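What should I actually pack for a hospital stay?

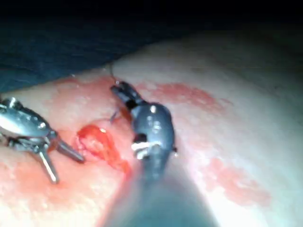

Instrument tips at work on tissue.

Gert Le Roux
I go in on a Monday in August for hernia surgery and they're keeping me two nights. The hospital sent me a list that says "personal items" and that's it! I've never stayed over anywhere medical. Do I bring my own pillow? And do people take their laptops or leave them home?

Hae-won Shim
Bring the pillow – and put a loud pillowcase on it so it doesn't go out with the hospital laundry. I had 7 nights at Strickland last year and the things I used most were a ten-foot phone charger, lip balm, and slip-on shoes with a real sole. Loose pants for the ride home too, waistbands are no fun after belly surgery. I left my laptop home and didn't miss it (I slept a lot). Leave your rings home, and write your medicines and doses on a card, they'll ask you over and over.

Kazimír Ďurica
Earplugs. My roommate had the TV on until 2 a.m.

Miloslav Vondráček
Same as above plus some cash. Parking was $7 a day for my wife and the machine wouldn't take her card.

Contact us | © Mikness Community Help | Back to top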